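Mon 10 July

**Brolholm bakery opens its doors for a summer of evening bread classes**

We at Brolholm are so pleased (and a little nervous, if you want the truth) to share that our evening bread classes begin this month, after more letters and kind requests over the counter than we could ever answer properly.

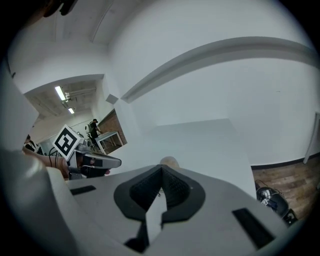
Classes will be led by our head baker, Martti Kokkonen, and each will have room for 18 people, with rye on the first night and soft rolls, braids and buns in the weeks after. You don't need to have baked a thing in your life.

"My grandmother taught me with her hands over mine, and I still hear her telling me to leave the dough alone," said Kokkonen. "If people go home and bake one loaf for a neighbor, I'll be a happy man."
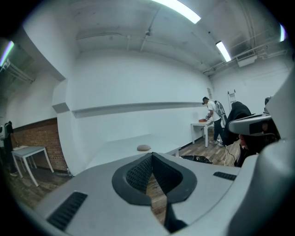 A place costs $80 for the full course, flour and apron included, and our friends at the Hyvönen mill are kindly giving every student a bag of their stone-ground rye to take home. A second course, with holiday breads, is planned for November.

To sign up, stop by the shop or ask for the class desk when you call. Gift cards are welcome too!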